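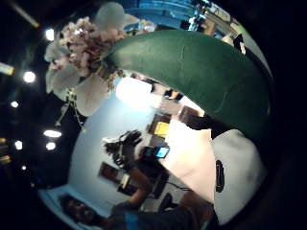

The big flower and its leaf, under the ceiling lights.

The Flower Hour

In our office at Nasitz the flowers came on Monday, and the woman who arranged them was me. It was not in my contract. My contract said that I check invoices for Pellegrini and for Risura, and in a good month I checked 684 of them. But in September the girl who used to do the flowers went back to her own country, and somebody asked in the kitchen who had a feeling for plants. I was washing my cup. I was too slow to leave.

My mother had a stall. She sold flowers for thirty years beside a bus station, and she taught me that you must hold a stem low, near the end, and never by the neck. "By the neck you hold a chicken," she said. When I moved here I did not tell anyone about the stall. I wanted to be a person with a desk.

So every Monday I took the lift up to the tenth floor, cleared a place on the cream table and began. The lamp was always burning there, even at noon. I liked its white foot with the triangles on it. People left their things round it - a bottle, a green cup, a box that waited to be posted - and I worked in between them as you work in another woman's kitchen.

That week I had one small bunch, pink and white with a little red in it, and the leaves were more grey than green. It had cost 10 pounds. It looked very modest, and I thought of the great white flower, which was so large that it made every other flower in the building feel poor. I had stood under it on my first day and I had felt poor also.
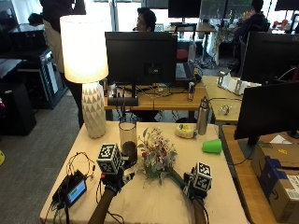

I turned the stem a little to the left, then back again. My mother always turned a bunch as if she was listening to a radio and looking for the station. There were 183 steps from our flat to her stall and I used to carry the buckets, and the water went into my shoes. I had not thought about those shoes for many years.

Behind the big screen a colleague was typing. We had worked in the same room for two winters and we had spoken, I think, of the heating.

"Those are pretty," my colleague said. "Where did you learn it?"

I could have said that I had learnt it from a book. There was a moment when the sentence was ready in my mouth. The lamp was shining on the table, and the glass vase was standing beside my flowers with its dark brown bottom.

"At a bus station," I said. "My mother sold them."

The typing stopped. Then a chair was pushed back, and my colleague came round the desk and asked me what the red ones were called. I knew the name only in my own language. I said it, and my colleague tried to say it after me, quite badly, and then tried again.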